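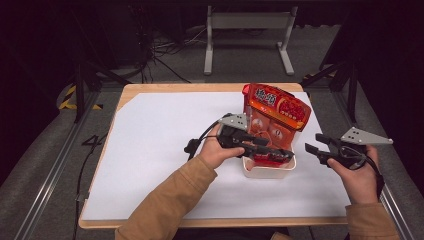
Gedwood is a heavyweight drawing paper made for comic pages, cover roughs and finished ink work. It is sold in flat sheets and in pads of 30, and both use the same stock. The surface takes brush and dip pen without feathering, and it tolerates one or two light washes before it starts to cockle. Cover artists who work from packaging reference will find the white neutral enough for color matching: a red-and-orange snack bag stood on a sheet of white paper, like the one with the bold Chinese characters, is a fair test, as warm printed colors show up any yellow cast in the paper under them. Gedwood has no optical brighteners and is slightly softer in tone than copier stock.

**Specifications**

- Weight: 200 gsm
- Surface: smooth, lightly calendered
- Sizing: internal and surface
- Pad: 30 sheets, glued on the short edge
- Sides: both usable; the felt side is marked on the wrapper

The surface was revised in March after complaints about drag with fine nibs. Nokuthula Masilela inked the full run of Zulu covers on the earlier version and asked for a harder finish. The current sheet is the result. Old stock has a green label and is no longer supplied.
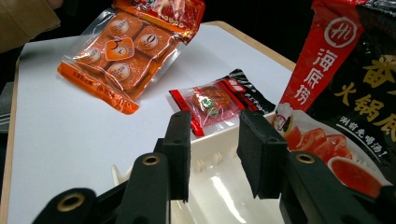 Pencil lifts cleanly up to a 2B. Softer grades leave a gray film that needs a kneaded eraser. White gouache corrections hold well, but allow them to dry flat before inking over them - the edge of a thick patch will catch a nib. Alcohol markers bleed through and should be kept to the Baltholm layout pad.

Lesego Mnguni's painted covers for Tronau were done on this paper mounted to board. For mounting, use a dry adhesive. Wet paste stretches the sheet unevenly.

**Ordering**

Flat sheets ship in packs of 69, interleaved with tissue. Pads ship singly. Trimming to comic page proportions is available on flat sheets only - state the finished size with the order. Trimmed sheets can't be returned.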